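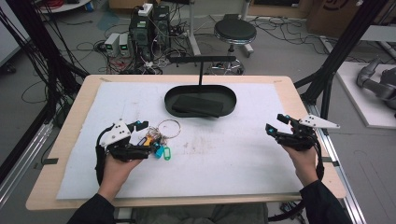
Figure 3. Collecting a demonstration with the two handheld grippers. The keys are held in the left-hand gripper; the tray and its stand are at the far side of the table.

Proceedings > Gethin Workshop > Full papers

3.2 Gathering the demonstrations

We were lucky to have Tirta Liew lead the collection, and much of what follows grew out of her patient notes. The Grerkness set covers everyday objects of the kind people carry in their pockets and put down when they get home, and each one was recorded 100 times. We chose them with some affection for how badly they behave! A bunch of keys hardly ever hangs the same way twice, and the tags swing about and get between the fingers just when you would like them to stay put.

Leather gave us a different sort of trouble. A folded piece wants to spring open, so the person collecting has to decide how firmly to squeeze and how close to the edges to take hold, and we asked everyone to make that choice as they naturally would.
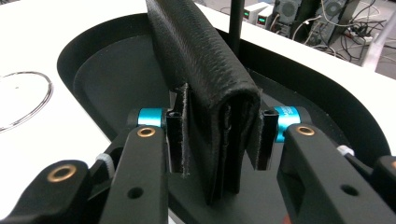

We kept the slow and hesitant attempts as well, as long as the object ended up where it was meant to go. Of the first batch we set aside 20 recordings in which the object was dropped, and these went into a separate folder that we return to in Section 5. New collectors practiced for 56 minutes before anything they did was saved (a little generous, perhaps, but they told us they were glad of it).

6 shares | 3 comments
Contact the editors | Back to top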